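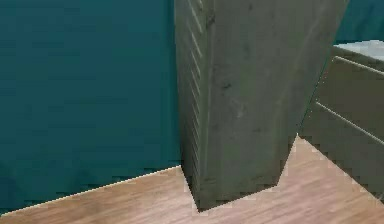
A tall cabinet and drawer unit in a simulated room. Render: Furnau

Simulated kitchens get a rulebook, and it starts with the cupboards

December 21, 2020

Anyone who has ever tried to get a straight answer out of a robotics firm about how well its household robot copes with a household will know the usual reply: very well indeed, in simulation. A new code of practice published by Furnau, the testing house, would like the industry to say a little more than that.

The code runs to 34 pages and deals with virtual rooms, the computer-made kitchens, bedrooms and hallways in which domestic robots now do much of their growing up. It sets down what a developer ought to record about such a room before quoting any result obtained in it. Signing up is free and entirely voluntary, two qualities that have always helped a code of practice to find friends.

Furnau says it went through 2,843 virtual rooms submitted by developers over the past two years. In a good many of them the furniture was for show. Doors had no hinges, drawers had no insides, and at least one fridge turned out to be a solid block with the weight of a paperback. Robots had been awarded marks for tidying up in all of these places.

None of this is cheating, the code is careful to say. A cupboard that only has to be driven round can be as hollow or as solid as its maker likes. The trouble begins when the score travels without the room, and a figure earned by steering past a cupboard ends up in a brochure next to the words "kitchen ready".

The remedy is a room sheet, a single page that must go wherever the score goes. It has eight headings, among them which items can be moved or opened, how heavy they are, how slippery the floor is, and whether the collision shape of each item matches the shape on screen. That last one is less dull than it sounds. A cabinet may look slim and louvred to the viewer and be, as far as the physics is concerned, a plain box with a hand's width of invisible padding. Robots trained among padded furniture learn excellent manners and then cannot reach the back of a shelf.

Looks get a heading to themselves. Plain surfaces, coarse textures and stepped edges are all allowed, and the code has no wish to see small teams spending their budget on prettier skirting boards. It does ask that the detail of the textures be written down, along with the lighting, so that a robot which knows its way round by camera is not assumed to have met a real shadow when it hasn't.

There is also a rule on repeats. A run of tests in one room with the same furniture in the same colour counts as one room, however many times the start button is pressed. Developers wanting to claim more must change the layout, and repainting the walls does not qualify. Furnau tells us this clause drew more letters during the consultation in September than the rest of the document put together.

Pudero, which makes a floor-going robot for care homes, has already said it will attach room sheets to everything it publishes from next spring. Its first attempt took a morning to fill in and revealed that every drawer in its main test bedroom had been left locked in the software. The robot's perfect record of never trapping anything in a drawer has been withdrawn.

Pacheco, a rival, is keener on the principle than on the paperwork. In a statement it welcomed "any step towards openness" and asked for the weight of individual items to be treated as commercially sensitive. Furnau has replied that chairs are available in shops and can be weighed there.

Previnus, the insurer, may settle the matter sooner than either of them. From next year it will ask to see room sheets before quoting for trials in people's homes, and will want six hours of supervised running in a real room to go with them. The code itself suggests a real-room check and stops short of setting a length for it, the working group having failed to agree on one after two meetings and a lunch.

Copies of the code and a blank room sheet can be had from Furnau's website. Comments on the first edition are open until the end of March, and those concerning wall colour should be sent to a separate address.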